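How Entry-Level Job Notices Are Written: A Study of Recruitment Postings for Research and Laboratory Assistants

Student project report
Prepared by Benvinda Guerreiro
Course: Workplace Communication, second-year project

1. Introduction

Students who finish a two-year or four-year program often start their job search by reading recruitment notices. These notices are posted by universities, hospitals, private laboratories and small companies. They are supposed to tell a reader what the job is, who can apply, what it pays and how to send an application. In my own search last spring I found that many of them left out at least one of these things, and I wanted to know how common that was.

This project looks at one type of posting only: notices for assistant-level positions in research and laboratory work. I picked this type because most of my classmates apply for these jobs and because the notices are short enough to read in full. I did not look at faculty positions, nursing positions or anything that asked for more than two years of experience.

The questions were:

Does the notice state the pay, or a pay range?
Does it give a closing date?
Does it say which documents to send?
Does it separate required qualifications from preferred ones?
Does it name a person or office to contact?

2. Where the notices came from

I collected notices from two job boards, Wondero and Purnier, and from the careers page of one employer, Moreira, which runs testing laboratories and hires assistants most of the year. Collection started in July and went on until I had enough to work with. I saved a copy of each notice on the day I found it, because postings are taken down quickly and some are changed after they go up.

The first collection had 129 notices. Six of these were removed. Four were duplicates, where the same job had been placed on both boards with the same text. The other two were not job notices at all. One was an advertisement for a paid training course and one was a general invitation to join a mailing list. That left 123 notices for the study.

I kept the duplicates rule strict. If the same employer posted two jobs with almost the same text but in different towns, I counted them as two notices, since an applicant would have to treat them as two.

3. Method

Each notice was read twice. On the first reading I filled in a sheet with the five questions and marked yes, no or unclear. On the second reading, at least a week later, I filled in a new sheet without looking at the first. When the two sheets did not agree, I read the notice a third time and made a decision, and wrote down why.

"Unclear" turned out to be needed more than I planned. A notice that says "competitive salary" has mentioned pay but has not stated it. I marked these as no. A notice that says "salary according to institutional scale" was harder. If the scale was linked from the notice and the grade was given, I marked yes. If there was no link or no grade, I marked unclear.

Closing dates had the same problem. "Open until filled" is an answer to the question, but it is not a date. I marked it as no and made a note, and the notes are discussed in section 5.

I scored each notice out of 100 at first, giving 20 points for each question. I dropped the scores after trying them on the first batch. A notice with no contact name and a notice with no pay came out with the same score, and those are not the same kind of gap for an applicant. The results below are described question by question instead.

4. Results

4.1 Pay

Pay was the item most often missing. Notices from Moreira always gave an hourly rate, usually in the second line. University notices tended to give a grade or a scale. The small private employers on both boards were the least likely to give a figure, and many used phrases such as "attractive package" or "to be discussed."

Where a range was given, it was sometimes so wide that it did not help much. In a few notices the top of the range was twice the bottom.

4.2 Closing date

University notices nearly always had a closing date, and most also had a time of day. Company notices usually did not. Some of the notices on Purnier had a date in the board's own sidebar and a different date in the text. I took the date in the text as the correct one, but an applicant has no way to be sure of that.

4.3 Documents

Most notices asked for a resume. After that they varied a great deal. Some wanted a cover letter, some wanted transcripts, and some wanted the names of two references, with or without letters. The university notices often asked for a filled-in form that had to be downloaded from another page. In several cases the link to the form did not work when I tried it.

A smaller group of notices said only "send your application" and gave an email address. I marked these as no.

4.4 Required and preferred qualifications

This was where I changed my mind the most between the first and second readings. Many notices have one long list under a heading such as "Your profile" and leave the reader to work out which items matter. A typical list puts a degree, a driver's license, "good team spirit" and knowledge of a certain software package one after another with no order.

The clearest notices used two headings. The next clearest used one list but put "required" or "a plus" after each item. I counted both of these as yes.

I asked five classmates to read the same notice, which had a single list of nine items, and tell me whether they would apply. All five had the basic degree. Two said they would not apply because they did not have the ninth item, experience with a named brand of instrument. I then wrote to the employer, and the reply said that training on the instrument was given in the first month. This is one notice and five readers, so it does not prove anything in general, but it shows how a list can be read.

4.5 Contact

Most notices gave an email address. Fewer gave a name. University notices often gave two contacts, one for questions about the job and one for questions about the process – a useful arrangement that I did not see in any company notice.

5. Discussion

The biggest difference I found was between types of employer, and the board they used mattered less. Universities seem to work from a template, and the template makes them fill in the date, the documents and the contact. The weak point of the template is length. Some of the university notices ran to three pages, with the duties of the job on the last page after a long section on rules.

Small employers write shorter notices in a more friendly style, but they leave things out. I think part of the reason is that they write a notice once or twice a year and start from an old one. In two cases the notice still had the name of a different job title in the last paragraph.

"Open until filled" deserves a comment. For the employer it is flexible. For the applicant it means there is no way to know if the job is still there. I wrote to four employers whose notices used this phrase and had been up for more than a month. Three answered. One job was open and two had been filled.

There is also the question of what happens when a board adds its own fields. Wondero lets the employer choose a "level" from a menu, and some assistant positions were listed as "mid-level" even when the text said no experience was needed. A student who filters by level would never see them.

6. Test of a rewritten notice

For the last part of the project I rewrote one notice using a fixed order: job title and place, pay, hours, closing date, duties, required qualifications, preferred qualifications, documents, contact. I called this layout Bravura so that I could refer to it in my notes. The rewritten text was shorter than the original because repeated sentences were removed.

Classmates read either the original or the rewritten version and then answered the same short set of questions on paper. The session was held on a Tuesday after class. Readers of the rewritten version found the closing date and the documents faster, and none of them mixed up required and preferred items. Readers of the original asked more questions afterward. Two of them said they liked the original better because it had a paragraph about the team, which I had cut. I would put that paragraph back, after the duties.

7. Limits of the study

All of the notices were in English and came from three sources. I was the only reader for the main part, so the two readings check whether I agree with myself and do not check whether another person would agree with me. The collection was also done in summer, when universities post fewer positions than they do in the fall. The test in section 6 used one notice, and most of the readers knew me.

I did not follow up on who was hired, so the report says nothing about whether clearer notices bring in better applicants. That would need help from an employer.

8. Recommendations

For employers: state the pay or the grade, give a real date, and keep required and preferred items apart. If the notice is based on an old one, read the last paragraph before posting it.

For students: save a copy of any notice you plan to answer, since it may be gone by the time of the interview. If a list of qualifications is not sorted, write and ask. Most of the employers I wrote to replied within a few days.

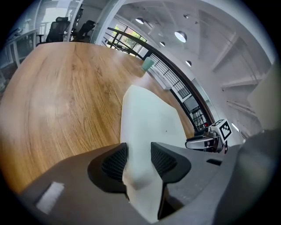
For the career office: a one-page guide with the order used in section 6 could be sent to local employers who post jobs through the school. I have left a copy of the layout and the blank reading sheet with the course files, and anyone who wants to repeat the collection in the fall can use them.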